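Share 14 | Comments 2

Wilar to supply marble-pattern surfacing for Illwood library and records building

JUNDTON, July — Surfacing manufacturer Wilar has been appointed to supply worktops, reading desks and service counters for the refurbishment of the Illwood library and records building. The contract covers 1264 square metres of material in two thicknesses, to be cut and edged at the company's Jundton works and delivered in stages from September.

The specification calls for a white ground with dark branching veins across all public areas. Staff rooms and the map store will have a plain grey finish from the same range. Both finishes are supplied matt, to limit reflected light from the roof glazing above the main reading room.

Vein direction will be set out on the cutting drawings before work begins. On runs longer than a single sheet, panels will be taken in sequence so that the pattern carries across the joint as far as the sheet size allows. Joints will be placed away from sink cut-outs, cable outlets and the fixing points of desk lamps.
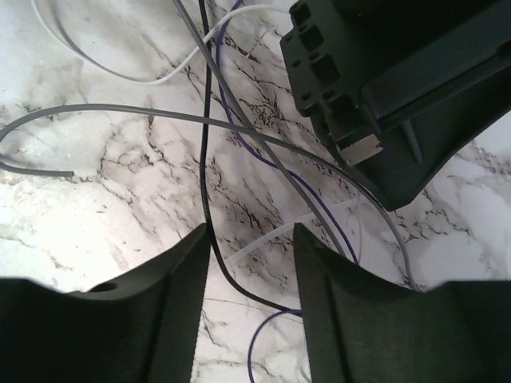
Dark veining on a white and light grey ground.

The building has been closed to readers since the spring. Work to the roof and drains is complete, and the heating pipework is being renewed floor by floor. Counters on the ground floor will be fitted first, followed by the reading room and then the records office, where the existing oak frames are to be kept and levelled to take new tops.

A total of 143 desk positions will be provided. Each position has a power outlet and a data outlet, reached through a round opening at the rear of the top. Cable trays will run beneath the desks and drop to floor boxes at the end of each row. The openings will be cut at the works, and their edges sealed before the tops leave for site — cutting in the reading room has been ruled out on account of dust.

Tops will be fixed from below with slotted brackets to allow for seasonal movement in the frames. The brackets are made by Moffat, which is also supplying the cable trays and the floor boxes. Any top can be lifted by removing the brackets at the rear and sliding the panel forward, so that wiring may be altered without disturbing the neighbouring desks.

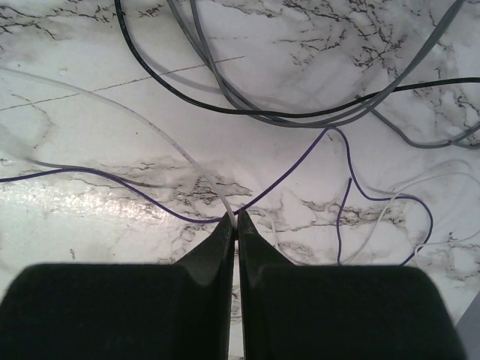 Cables on a white marble-patterned surface.

Cleaning instructions will be handed over with the first delivery. Tops should be wiped with warm water and a mild soap, then dried with a soft cloth. Scouring pads, bleach and wax polish are not to be used. Small scratches can be treated on site with a repair kit, and one kit will be held on each floor.

Spare sheets from the same production batch will be stored at Jundton for two years after completion. Requests for replacement panels should quote the desk number marked on the underside.

Fitting is expected to finish before the end of November. Opening arrangements for readers will be issued separately.

Notes to editors

Wilar makes sheet surfacing for libraries, schools and laboratories. Cutting, edging and dispatch are carried out at Jundton. Sample pieces of both finishes are available to trade publications on request.

Related items
Jundton works adds second edging line
Moffat issues revised fixing guide for desk brackets
Illwood records office: temporary reading room hours
Choosing a matt or satin finish for public counters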